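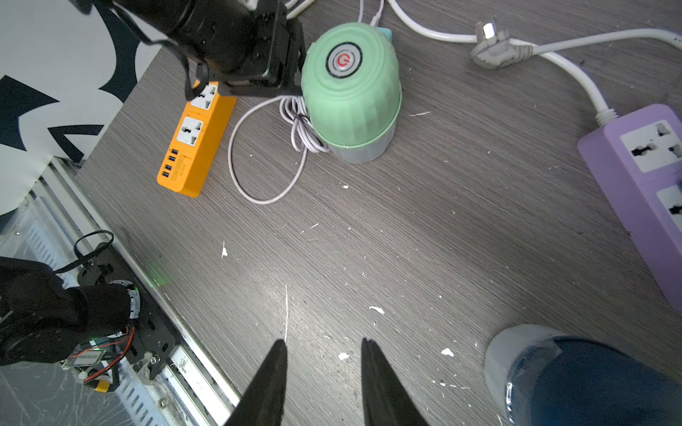
Gollanville Charity Raffle Permits: Frequently Asked Questions

Who needs a permit?
Any club, church or school group that sells raffle tickets to the public inside town limits. Drawings open only to your own members do not need one.

How much does it cost?
The fee is $70 per drawing. Groups that hold several drawings a year can buy an annual permit for $400.

How long does approval take?
Allow 12 business days. Applications sent in February take longer, as annual permits renew that month.

Can we sell tickets online?
No. Tickets must be sold in person and paid for at the time of sale.

Is there an age limit?
Sellers and buyers must be 18 or older. A parent may not buy a ticket in a child's name.

Can we offer cash prizes?
Yes, up to half of ticket sales. List the prize amount on the application and on each ticket.

What if the winner isn't at the drawing?
You must try to reach the winner by phone and by mail. Unclaimed prizes go to the second name drawn.

Do bingo nights fall under the same permit?
No. Bingo has its own application, Form 79. Pull tabs are not allowed under either one.

Who do I contact with questions?
Hayley Kershaw handles new applications. For renewals and reports after a drawing, ask for Karthikeyan Varma. The permit desk at Town Hall closes at 4:30 p.m.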